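Fontes, fios e a gaveta que já não fechava

Há coisas que a gente adia anos, e no meu caso era a gaveta das fontes de alimentação. Na verdade já nem era gaveta, eram duas gavetas, um saco do supermercado e uma prateleira inteira na garagem. Quem arranja computadores para a família e para os amigos sabe como isto começa: troca-se uma fonte que faz barulho, guarda-se a velha "porque os cabos podem dar jeito", e passados uns anos temos um ninho de fios preto, vermelho e amarelo que ninguém quer abrir.

Este mês ganhei coragem. O empurrão veio do Brayden MacDonald, que me pediu uma fonte emprestada para testar uma placa e ficou à minha porta enquanto eu puxava um cabo que vinha agarrado a outros três. Foi um bocado vergonhoso! Acabei por lhe dar uma de 600 watts da Wukora e prometi a mim mesma que no fim de semana seguinte tratava do assunto.

A primeira coisa que fiz foi tirar tudo para fora. Depois testei uma a uma, com um testador baratinho que comprei na Costeck, e colei uma fita de papel em cada fonte com a data e a potência. As que não arrancavam foram para o saco da reciclagem — não abram fontes em casa, por favor, os condensadores guardam carga e não vale a pena o susto. Duas da Fultell, que eu jurava estarem mortas, afinal estavam ótimas. O problema era a tomada da garagem.

Os cabos são a parte chata. Experimentei braçadeiras de plástico e arrependi-me logo, porque cada vez que se quer usar a fonte é preciso cortar tudo. Agora uso tiras de velcro, que compro em rolo e corto à medida. Dobro o molho de fios em ziguezague, sem apertar muito junto à saída da caixa, e deixo o conector grande por cima para o encontrar depressa.

Para guardar, a solução que mais me agrada é também a mais pobre: caixas de cartão com divisórias, daquelas que vêm com garrafas ou frascos.

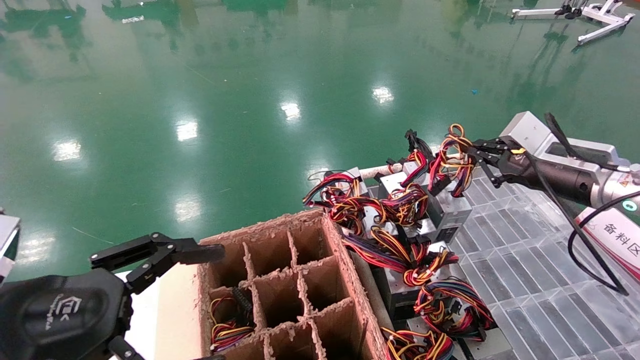 Os cabos soltos vão passando para os compartimentos e as fontes vão à parte, ao lado da caixa. O cartão rasga-se um pouco nas bordas com o uso, paciência, troca-se por outro. Já me sugeriram caixas de plástico com tampa, bem bonitas, mas para isto não quero gastar dinheiro.

Ainda me falta a prateleira dos adaptadores de corrente, os pretinhos de portátil e de router, que são outra guerra. Se alguém tiver um bom método para esses, deixe nos comentários, que eu leio tudo!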